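## Rice sticks to the bottom of the pot every time

**Usha Mathew**
I moved into a place in Plestley in June and the rice I make there always catches on the bottom. Same brand of rice as before, same pot, 2 cups at a time. The old apartment had gas and this one has an electric coil. I rinse it, bring it to a boil, cover it and turn it down to low. The top is fine but there is a hard brown layer underneath. Do I need a new pot?

**Dimas Teoh**
Buy a rice cooker.

**Shinji Kikuchi**
You probably don't need a new pot. Coils hold their heat for a long time after you turn the knob, so your rice keeps boiling hard when you think it is on low. Use two burners - set a second one to low while the first comes to a boil, then move the pot over.
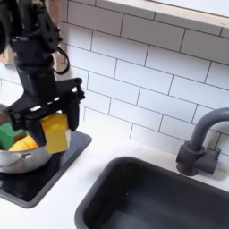 *Pot and cooking area, tile wall behind*

Leave the lid on for the whole time and don't stir. When it's done, take it off the heat and let it sit for 10 minutes. The bottom layer loosens as it steams.

**Anitha Mathew**
Second the two burner thing. I also add a little extra water - a couple of spoonfuls, no more. My pot is thin and it works most days.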